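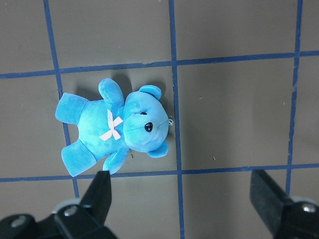
2021-11-21
By Gayan Mollah

I had been meaning to go to the Brurkgate toy and doll fair for years, and this time I finally got myself out of bed early enough to catch the bus from Flundstead. It's held in the old corn hall, up a hill that is steeper than it looks on the map (wear proper shoes!), and the queue was already past the bakery when I got there. Three pounds to get in, cash only, and a stamp on the back of your hand that took me two days to scrub off.

Inside it was heaving. The long tables run down both sides with a double row in the middle, and everyone shuffles round clockwise whether they want to or not. I went against the flow once, to get back to a box of jigsaw pieces, and got some very hard looks.

I'd gone for tinplate, mostly, but I spent far longer than I planned at the soft toy end. There was a lady from Amarasinghe, the little repair shop down by the canal, showing people how to restuff a bear without losing its shape. She starts with the nose and works backwards, packing the wool in with a blunt stick, tiny bits at a time, and she doesn't stop talking for a second. A bear can take her 7 hours if the seams have gone. I asked what she thought of putting old plush through the washing machine and she put her stick down and gave me a proper telling off, so that's me told. Sponge the surface, keep the stuffing dry, leave it flat somewhere airy. My sister will be hearing about this.

Tinplate was upstairs, on the balcony, where it's colder and quieter. Prices have shot up since I last went to a fair like this! I saw a clockwork ferry, no key, rust all along the keel, at £308, and the man wouldn't budge by a penny. He told me he'd had an offer that morning already. Maybe he had. Next to him was a fellow with nothing but keys, trays and trays of them, and I bought two that I'm fairly sure will fit my bus and my goose.

The best bit was the Pustska display at the far end, a whole village made by one family, with a mill and a school and a railway that goes round the lot. There are 928 pieces in it according to the card, and it takes them a full day to set up. I stood there until my tea went cold. A small boy beside me wanted to know where the people in the village went to the toilet, and the owner, bless him, lifted the roof off the school and showed him.

Lunch was a cheese roll and a slice of ginger cake from the hatch. Cake very good, roll a bit sad. Seats are hard to come by after noon, so eat early or eat on the steps like I did.

They're doing another one in June, with outdoor stalls in the yard if the weather holds. I'll be taking a bigger bag, and the goose, in case the key doesn't fit.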